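Network and Wi-Fi check, ground floor, March

Done by me, with Chaminda Begum reading out the labels. I've put my comments under each line so Evander Cowie can see what still needs doing.

1. Router admin password changed from default – YES
Finally! It's in the Pratov password store now and the sticky note has gone in the shredder.

2. Router firmware up to date – YES
It was 2 versions behind, so I ran the update over lunch and everything came back up by itself.

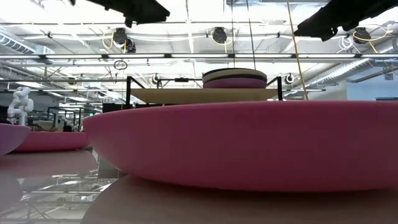 3. Guest network kept apart from ours – NO
I joined as a guest and could still see the Jerow file share (oops). Guest access is off until Evander sorts it, so please don't hand out the old code.

4. Remote access needs a second login step – PARTLY
Most people are on the Gidey app. There are 3 accounts still getting in with just a password, and I've emailed all of them.

5. VPN drops the connection safely if it fails – YES
I pulled the plug on it twice and nothing leaked out either time. Very pleased with that one.

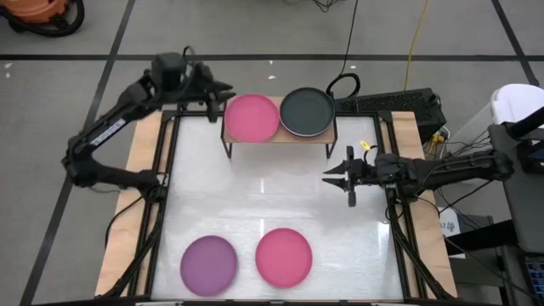
6. Cables tidy and out of the way – PARTLY
The Jallier cabinet is lovely, all tied back and labelled at both ends. Out on the floor I'd like the loose runs clipped up. Clips are in the top drawer, help yourselves.

7. Screens lock when left – NO
Set to 30 minutes, far too long. I'd go for 2 – Chaminda thinks people will moan, and they will, but let's try it.

8. Old leavers' accounts closed – NOT CHECKED
Ran out of time, will do it with the next one.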